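Ticket: Backup job fails overnight, volume drops to read-only
Opened by: Mark Anthony Espiritu
Site: Kukolville office
Opened: June 7, 2022
Priority: High
Status: Closed

Reported problem

The nightly backup of the shared accounts folder has failed on three nights out of the last week. On each occasion the backup software, Wotness, reports that it could not write to the target and stops. By the morning the target volume is mounted read-only. A restart of the storage server clears it and the volume then takes writes normally until the next failure.

Staff are not affected during the day. The last complete backup is from the night before the first failure. Copies to the second site at Skornis are made from the same volume, so they are out of date as well.

Error text from the Wotness log

Target not writable. Job stopped at file 1,433. No further attempts will be made.

The file number is the same on all three nights.

Initial checks

Free space on the target was checked first. It stands at 72 per cent used, so space is not the cause. The quota on the backup account is switched off.

The permissions on the target folder match those in the site notes. A small test file was written by hand under the backup account and then deleted, both without error.

The network link between the accounts server and the storage server showed no dropped packets over the working day. The switch log has no entries for either port since May.

The same file number on each night suggested a problem with one particular file. File 1,433 in the job list is a large mailbox archive. It was copied by hand to a laptop and opened there with no errors. It was then left out of the job and the job was run again at midday. The job stopped at the next large file instead, and the volume went read-only in the same way.

Conclusion at this stage: the source file is good. The fault appears when a long run of data is written to the target.

Storage server

The system log on the storage server shows a series of write timeouts on bay 2, each followed by a bus reset. After the third reset the file system is remounted read-only, which is the set behaviour. The times agree with the Wotness log to within a few seconds once the clock difference between the two machines is allowed for (the accounts server runs slow – see separate ticket).

The self-test figures for the drive in bay 2 are normal. There are no reallocated sectors and none pending. The count of interface errors is high and goes up each time the job is run. A rising interface count with a clean surface usually points to the connection between drive and backplane. A fault on the drive's own board can't be ruled out from these figures.

Steps taken

1. All jobs in Wotness were paused and the shares on the storage server were closed.

2. The configuration was exported and saved to the Kukolville support folder.

3. The server was shut down and both power leads were taken out.

4. The drive was withdrawn in its blue caddy and the row of gold connector pins along its edge was checked. 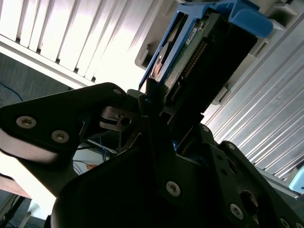

5. The backplane socket for bay 2 was cleared with dry compressed air and the drive was pushed fully home until the latch closed.

6. The server was started and a full file system check was run before the shares were opened. No errors were found.

7. The mailbox archive was put back into the job list and the job was started by hand.

Result

The job ran to the end, including file 1,433. The interface error count for bay 2 did not change during the run. The volume stayed writable. A second full run the same evening gave the same result.

A sample restore was made from the new backup to a spare folder. File sizes and checksums matched the source.

Reply from supplier

Eglītis were asked whether the drive should be exchanged under the support contract. Their answer was that an interface count alone does not qualify, but that they will exchange it if the count rises again after reseating. The ticket can be reopened for this without a new contract reference.

Follow-up

Wotness has been set to retry three times before it stops a job. It previously made no retries.

An alert has been added for any rise in the interface error count on any bay.

The copy to Skornis was restarted by hand and has finished. The schedule there is unchanged.

The slow clock on the accounts server remains open under its own ticket.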